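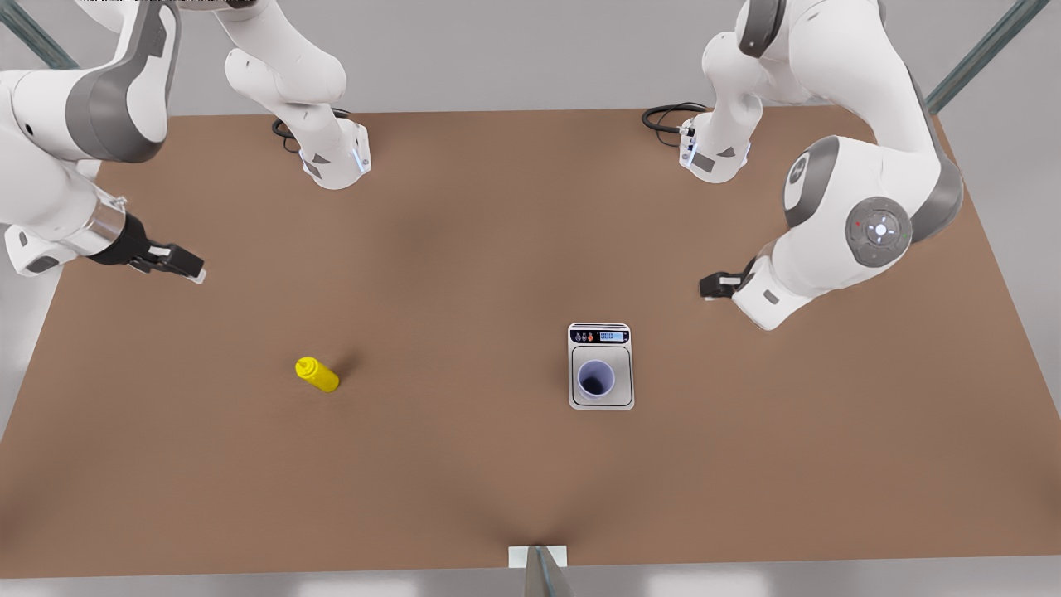 Issue 76

Call for Participants: Shared Kitchen Diary Study

Rillow is looking for people who live in shared houses and apartments to take part in a four-week diary study in November. We want to know how housemates divide up food, shelf space, cleaning and bills, and what happens when the arrangement stops working.

Rillow is a room listing service. We publish a newsletter for renters and a set of printed guides for people moving in with strangers for the first time. The guide to kitchens is the oldest one we have and it needs rewriting. Last year we received 1,269 messages through the help form that mentioned a kitchen in some way. Many were about missing food. A lot of the others were about dishes, and a surprising number were about who owns the freezer drawer. The new guide will be based on what people in the study tell us.

Who can apply

You need to be 18 or older and share a kitchen with at least two other adults you are not related to. You should have lived at your current address for at least two months and plan to stay there through the end of November. Renters, subletters and live-in landlords can all apply. Student housing is fine if the kitchen is shared by one household, but we can't take people from dorms with a kitchen on each floor.

We have room for 30 households. One person per household signs up as the diary keeper. The others don't have to write anything, but they do have to know about the study and agree to it. We will send a one-page form for them to sign. If one housemate says no, we can't include your household, so please ask before you apply.

You can't take part if you work for Rillow, Matbridge or a property management company.

What you will do

Keep a short diary on your phone or computer, five days a week for four weeks. You choose which five days. Each entry has the same set of questions and takes ten minutes or less. You'll be asked what you cooked or ate at home, who else was in the kitchen, whether anything was borrowed or used up, and whether anything was said about it.

Join one phone call at the halfway point and one at the end. Each call lasts up to 45 minutes. The calls are recorded for our notes and the recordings are deleted once the guide is printed.

Draw a simple plan of your kitchen in the first week, showing who uses which cabinets and shelves. It does not need to be to scale. Pencil is fine.

We will not ask for photos of your housemates or for anyone's full name except yours. Please use initials or nicknames in the diary.

Payment

Diary keepers are paid $11 for each completed entry and $40 for each call. Payment is by bank transfer or check, in two parts: one after the first call and one after the second. If you have to drop out you keep what you have earned up to then. Each household that finishes also gets a $50 grocery card to share. How you share it is up to you, although we may ask about it.

Depending on your other income, you may have to report the payments on your taxes. We can give you a statement of what you were paid.

Who is running it

The study is being run for Rillow by Matbridge, a small research office in Lidcombe. Theda Sauerland is the lead researcher and will make most of the calls herself. Evening and Saturday slots are available. Your diary entries go to Matbridge only. Rillow sees them after names and addresses have been taken out, and nothing you write will be passed to your landlord or linked to your Rillow account if you have one.

Parts of your diary may be quoted in the guide. You will see any quote before it is printed and can ask for it to be changed or removed.

How to apply

Send an email to the study desk with "Kitchen diary" in the subject line. Include:

Your name and the town you live in
How many people share your kitchen, counting you
How long you have lived there
Whether food is bought together, separately or a mix of both
The best time of day to reach you by phone

Please don't send a resume. We are trying to get a mix of household sizes and arrangements, so applying early does not give you a better chance than applying on the last day.

Applications close October 22, 2021. Everyone who applies will get an answer within a week, and diaries start in the first week of November. Households we can't fit in this time may be asked about a second study on laundry and bathrooms, planned with the Ndlovu housing network. Tell us in your email if you would rather not be contacted about that one.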